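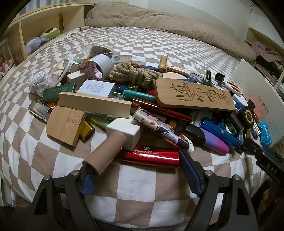 About Diketstead

Diketstead began with a drawer. Thoa Hồ was helping her aunt move out of a house on Pritchard Street, and the two of them spent a whole afternoon on one kitchen drawer, talking over every ribbon, charger and half-used ball of yarn in it. By suppertime they had four small piles and a pot of tea gone cold, and Thoa had more or less decided to do this for a living.

We help people sort the little things. Furniture is easy enough (you can see a sofa, and you know whether you like it), but the small boxes, tubes, cases and odds and ends that collect in a home are what wear people out, and they are what we love best! We usually start by bringing everything from one room together on a bed or a big table, all in a heap, so you can look it over before anyone makes a decision. Then we go through it with you at whatever pace you like, and if you want to stop and tell us where something came from, please do.

Thoa still makes most of the first visits. Arif Liem looks after labels, shelving and the van, and Quyên Đặng runs our Saturday classes at the Bistgate branch, where she teaches folding, box packing and her own rather wonderful way of storing cords. Vinh Lò joined us in December and answers the phone, so his is probably the voice you'll hear first.

We have now worked in 300 homes, from studio apartments to a farmhouse with 2 attics, and we still get a bit excited when a new drawer is opened. Anything you decide to part with can go home with us, and Arif will drop it at the donation center that week.

Come by and say hello at 1339 Pritchard Street, or call and ask for Vinh. First visits are free and last as long as they need to.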